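Volunteers wanted: Soltitz lane-following rover

Posted 22 September 2023 by the Zamthorpe shared workshop

We are building a small wheeled robot that drives itself along a running track by watching the painted lines. The build is called Soltitz. It lives on the back bench at the workshop and gets taken to the track for test runs. We have room for 3 more people through December.
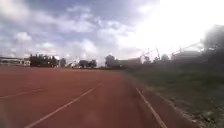 Red track and white lane lines, with glare at upper right.

The chassis and drive are finished. Steering is where we need help. The code finds a lane line well enough in flat light, but low sun and worn paint still throw it off. So far we have 233 clips with the lines marked by hand and roughly 710 still to go. 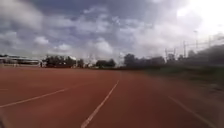 You would spend one evening a week at the bench and come out for track runs when the weather allows. Some weeks will be all soldering, others all clip marking. No pay, but parts are covered and members get a key to the Magbanua Street door.
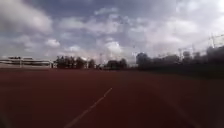 Who we are looking for

One person who can write Python and doesn't mind reading other people's.
One person handy with motor controllers and wiring. Ours is a Vuruvska board and the manual is thin.
One person to mark clips and keep the run log. No experience needed.

You must be 18 or over and able to lift one end of a 7 kg rover. To apply, leave a note in the Soltitz folder at the front desk with your evenings free and anything you have built before.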